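I got to the Brascombe field house twenty minutes early, which never happens to me, and Mahfuz Howlader was already out on the grass dragging a bag of kicking tees behind him like a stubborn dog. He waved, pointed at the bleachers, and made me wait until he'd set up all of them. So I sat. It was cold enough that I kept my gloves on and regretted my choice of iced coffee.

For anyone who hasn't followed the small-school scene around here, Howlader has coached kickers and punters at Brascombe for three seasons now. Just kickers and punters! Plenty of high schools don't have one coach for that, and some hand it to whichever assistant loses the argument. Brascombe is a school of 240 kids, and it has a guy who shows up before everyone else and talks about plant feet.

"I played soccer," he told me when he finally sat down. "I never played a down of football. A friend of mine asked me to come look at his nephew's kickoffs, because they were all going out of bounds, and I thought, well, I can look at a kid kick a ball."

And could you fix it?

"In one afternoon, no. By the end of the month he was putting them where he wanted. He was running at the ball from a different spot every time. I put a shoe down in the grass and said, start from the shoe."

The shoe is still around. It's an old left cleat with no laces and it lives in the equipment closet, and I'm told the freshmen have to carry it out to practice. I asked if I could see it and he said maybe after I'd kicked one. (I kicked one. We'll get to that, or maybe we won't.)

What I really wanted to talk about was the Illey game. If you were there you know. Brascombe down two, 18 seconds left, ball on the wrong side of a muddy hash, and a sophomore who had missed an extra point in the first quarter jogging out for a 37-yarder. The Illey side was so loud I could barely hear my own radio.

"People ask me what I said to him," Howlader said. "I didn't say anything. I was looking for my hat."

He means it. The wind had taken it during the timeout, and he was bent over behind the bench when the snap went off. He heard the thump and then had to look at other people's faces to find out what happened. It was good, by the way, with maybe a foot to spare over the bar.

"I have watched it on somebody's phone since then," he said. "His head comes up too early. I told him that on Monday and he laughed at me."

I asked him how you coach a kid after the missed one, the extra point, because from where I sat that looked like the hard part. He thought about this for a long time and picked some dirt off his sleeve.

"You give him a job. I had him hold the tee bag and tell me which way the flag was blowing every time we had a possession. He was so busy with the flag, he forgot to be sad. Then I needed him and he already knew the wind."

The punting side of things he's less relaxed about. The team has punted for 1,555 yards this season, a number he gave me without looking it up, and he says he'd trade a good chunk of it for better hang time. He likes a high, ugly, medium-length punt that comes down with three people standing under it. The punter, a senior, likes long pretty ones. They've been having this fight since August.

"He wants to see it roll," Howlader said. "Everybody wants to see it roll. I say to him, the Jemasard returner also wants to see it roll."

Jemasard took one back for a touchdown in week four, in case you were wondering why that name came out the way it did. 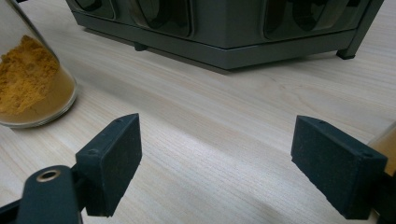 Lukáč thinks the punter has a point, for what it's worth, and told me later by the fence that a long roll on a dry field is worth more than Howlader will ever admit, and that the Jemasard return was a tackling problem and had nothing to do with the kick. I passed that along. Howlader said Lukáč was welcome to come out at six in the morning and argue about it in person.

We got onto crowds after that. The Illey game drew 1,450, easily the most this group has played in front of, and I wondered if it got into the kids' heads.

"Mine, yes," he said. "Theirs, I don't think so. They're looking for their girlfriends and their grandmothers. I'm looking at the long snapper's hands and thinking, please, please, please."

The snapper is his favorite subject, it seems. He went on for a good ten minutes about wrist angle and where the laces end up, and I'll be straight with you, I lost the thread somewhere around the second rotation of the ball. But I liked listening to it! He stood up to show me with a water bottle, and the water bottle went over the rail.

Once the season wraps he's running indoor sessions on Sunday afternoons in December, in the gym, kicking into a net. Any kid in the district can come, Illey kids included, which has raised a few eyebrows. He doesn't see the problem.

"If their kicker gets better, then my kicker has somebody to beat," he said. "Bring flat shoes. The gym floor is new and they will yell at me."

As for my kick, it was from the ten, with the shoe, and it hit the left upright. He told me my head came up.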